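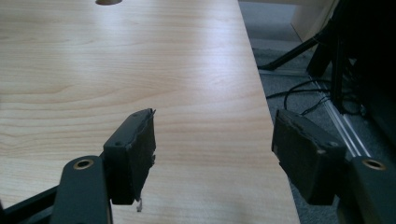
The hand-held gripper over a desk, fingers open, with black foam or rubber on both pads.

Gripper comparison FAQ

Search this site Go

Which grippers are you comparing?
Two hand-held ones, the Brudov and the Bonthorpe. We love them both, for different reasons! The Brudov closes with a lighter squeeze, and the Bonthorpe opens wider, so it's the one we grab for mugs and boxes.

How many grasps so far?
3,615, all logged by hand on a Grewal controller. The log starts over whenever we change a finger pad.

Do the pads wear out?
Oh yes. Look at the top edges of the foam in the photo – they go ragged well before the face does. We keep going until a pen slips three times in a row, then swap both pads together.

Can I use a different foam?
Please try it, and tell us how it went! Softer foam was great on fruit and hopeless on keys. Stay close to the original thickness or the fingers won't meet square.

Does the desk matter?
More than we expected. A shiny top throws glare back at the camera, and thin flat things get hard to find in it. Turn the lamp before you touch the exposure settings.

Which camera should I start with?
The small Nutitz. It's light enough that your wrist still feels fine after two hours – try that with a heavier one.

Will you test a third gripper?
We'd like to, probably in November.

Related
Changing finger pads on the Bonthorpe
Nutitz camera: first settings
Grewal controller cable list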